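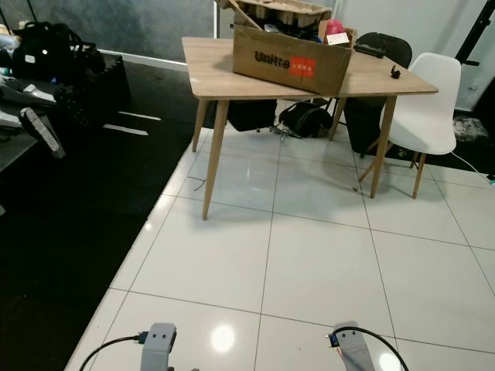

Cimside open day, Thursday arvo. Got there at 4, missed the intro talk. Shoes squeaking on the white tiles the whole way round, rubber mat much kinder on the feet. Analyn Dimaculangan showed us through, fast talker, lovely. Mostly about unpacking and what to do with all the packaging after. Pulp trays go in with the cardbord, she reckons, plastic bags seperate.

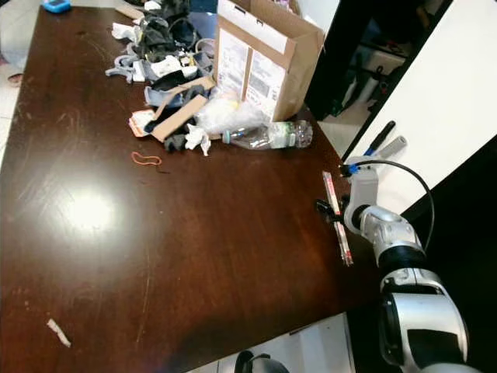
Rubber bands get saved, apparently. Labels off boxes before they're flattened. Big dark table has copped a few scratches, still nice timber. Didn't get to Horon next door, bus at 5. Parking was $9 for those who drove. Would go again, earlier.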